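Sending a package to someone in a Finnish prison – what gets through?

Posted by Pauline Bloxham

My nephew has managed to get himself 7 months in a prison near Riihimäki. I'll spare you the story, which involves a rented van and a great deal of confidence. His mother doesn't do computers, so I have been appointed head of family correspondence, a job I did not apply for.

I want to send him some paperbacks, thick socks and a little money for the shop. I'm in Ohio. The prison's page in English is polite and short, and it tells me to ask the prison. I called the prison. The man who answered was also polite and short.

What I'd like to know from anyone who has done this:

Can books come from me, or do they have to come from a store? Can I send money from a US bank without the fee eating it? And do letters get read? I don't plan to say anything exciting, but his grandmother writes too, and she has opinions about the judge.

He's also asked for a radio. I have told him to wait.

2 answers

Hayley Sugden

My brother did 9 months in Finland, a different prison from your nephew's, so check everything I say before you spend money on postage. Rules vary from place to place and they changed at least once while he was in.

Have your nephew ask first. That was the biggest lesson for us. He goes to the staff on his unit, finds out what he's allowed to receive and how it has to be addressed, and then tells you. It is slow. But the first box I mailed without asking came back to me in January with a sticker on it, and I had paid for both the box and my own education.

Books: ours would take new paperbacks straight from a store and made a fuss over used ones from home. The used ones weren't banned exactly, they just sat in an office for weeks while somebody looked at them. Hardcovers were a no. I ended up ordering from a Finnish bookseller with an English shelf, and that also got me out of the customs form.

Socks: plain, no logos, new, still on the little cardboard thing. He got two pairs out of the four I sent. The other two went into storage with his belt and he got them back on the day he left, which was in June, when he did not need thick socks.

Money: call your bank before you do anything. Mine wanted $45 to wire it. I used a transfer service called Wimeo and the fee was small, but the reference line has to be exactly what the prison gives you. I left a digit off and the money spent most of a month visiting nobody in particular. Send one larger amount and skip the weekly small ones.

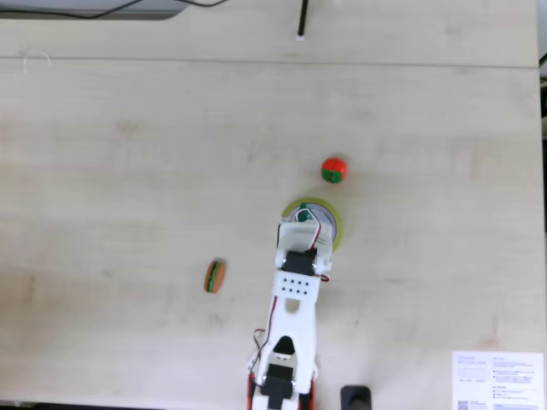 My work table, January

Letters: assume every envelope is opened and checked for things that shouldn't be in it. Whether someone sits down and reads the pages depends on the case, as it was explained to us. I wouldn't panic about Grandma. My mother wrote four sides about the prosecutor's haircut and it was delivered without comment. Do skip the stickers, glitter and perfume, and don't tape anything inside. Number the letters in the top corner so he can tell if one is missing. It also cuts down on the "did you get the one where I said" part of phone calls, and those calls aren't cheap.

On the radio, you were right to tell him to wait. Anything with a plug or a battery was a separate form and a separate argument. He finally bought one inside, a Dorell, for more than it was worth, and it got two stations. One was hymns.

Write back if you get stuck on the address. The order of the lines matters more than you'd think.

Cyril Ellwood

just send cash in a birthday card, always worked for my cousin (he was in Arizona though)

Comments

Hayley Sugden: Please don't send cash in a card, Pauline. If it's found it may be held until he's out, and that's the good outcome.

Pauline Bloxham: Thank you Hayley, that's more than I got out of two phone calls and an embassy. I've written to him to ask about the address and the book rule. Grandma has been told about the glitter and is taking it badly.

Cyril Ellwood: it was a nice card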